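Clodby: A Two-Fingered Arm for Putting Things Back

Final report, Robotics Build Project
Sherif Ait Brahim and Ajith Chowdary
Shop space: Hoekstra shared workshop, bench 2

1. What we set out to do

Our proposal, submitted in September with more confidence than either of us has shown since, promised a tabletop arm that could pick up a small household object and return it to its spot. The proposal used the word "reliably" four times. We have reread it and would like the record to show that it was late and there was a deadline.

The arm is called Clodby. It has five joints, a two-fingered gripper and a wrist camera, and it was built in the evenings at Hoekstra, where members share a drill press, a laser cutter that smells of burned toast, and one good set of hex keys that is always at somebody else's bench. Our parts budget was 500 dollars. We spent it.

2. The arm

The links are cut from birch plywood and bolted to printed brackets. Sherif did the brackets. The first set cracked along the layer lines when the shoulder motor stalled, so the second set was printed lying on its side with thicker walls, and those have held. The third set exists only because Sherif had orange filament left over.

The motors came from a Gokance surplus kit that listed all of them as identical. Five were. The sixth turned the other way for the same command, and we found this out with the arm mounted to the bench and a cup of coffee next to it. The fix was one minus sign in the config file. The coffee was a longer job.

For the gripper we went with two parallel fingers driven by a single motor and a rack. We looked at three-fingered designs and liked them a lot, and then we looked at the calendar. The fingers are faced with strips of bicycle inner tube, which grips well on mugs and boxes and badly on anything dusty. Everything at Hoekstra is dusty.

3. Software and the simulator

The real arm was broken or in pieces for much of the term, so a good share of the work happened in simulation. Ajith set up a furnished room in the simulator using a free pack of home models, with a generic gripper standing in for ours. The plan was to train a small network to guess the camera's pose from one picture, so that Clodby could work out where it was pointing before it moved. Joint readings should give you that already, but our wrist joint has enough slop in it that we stopped believing them around midterm.

We rendered 2205 pictures for training, with the camera placed at random. Random turned out to be more thorough than we had in mind. The script drew the roll angle from the full circle, so plenty of the training set looks like the view of somebody who has fallen off a couch. We thought about throwing those out. Ajith argued for keeping them, on the grounds that our wrist does roll, and that a network that has only seen upright rooms will panic at the first tilt. He was right, and he has mentioned it since.

The bigger problem was views with very little in them to go on. A wide plain surface has no corners or texture to hold on to, and if it takes up most of the picture, all the useful information is squeezed into what's left.

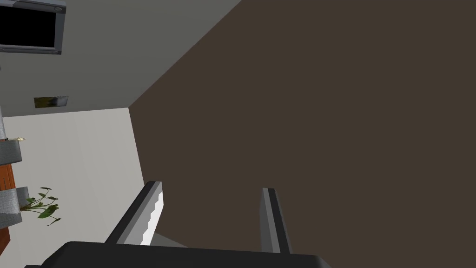
Our first network did terribly on that sort of input. It would give a pose with high confidence and be off by a quarter turn. We added a second output that estimates how much the answer should be trusted, and told the arm to back off and look again whenever that number was low. In practice this makes Clodby look hesitant, like a person who has walked into a kitchen and forgotten why. It also stopped it from driving the fingers into the bench, so we left it alone.

4. Testing

We ran 18 trials on the real arm with a wooden block, moving it to a new spot each time. Clodby put the block back where it belonged in more than half of them. The failures were mostly grip failures: the fingers closed, the block slid on the dust, and the arm carried nothing very carefully to the right place and let go of it there.

The pose network did better than we deserved. It had never seen the workshop, and we fine-tuned it on a handful of bench photos taken one Monday while we waited for the laser cutter. The Justberg depth sensor in our original parts list was dropped after week three. It worked fine on its own and would not share a USB port with anything else we owned.

5. What we would change

Buy the wrist joint. Ours cost us more hours than any other part, and a decent one would have eaten less of the budget than the two sets of brackets we scrapped.

Limit the roll range in the rendering script to what the wrist can reach, with a little extra on each side. Keeping the sideways views was a good call, but the fully upside-down ones were wasted computer time.

Model the real gripper in the simulator. The stand-in has a different finger shape from ours, and we had to mask the bottom of every picture before training so the network wouldn't learn to lean on it. That mask was drawn by hand – twice, after the first one was saved over.

Wipe the block.

6. Who did what

Sherif: brackets, wiring, gripper, coffee cleanup. Ajith: simulator, pose network, masks. Both: assembly, testing, this report. The arm is still bolted to bench 2 and we have been asked to move it.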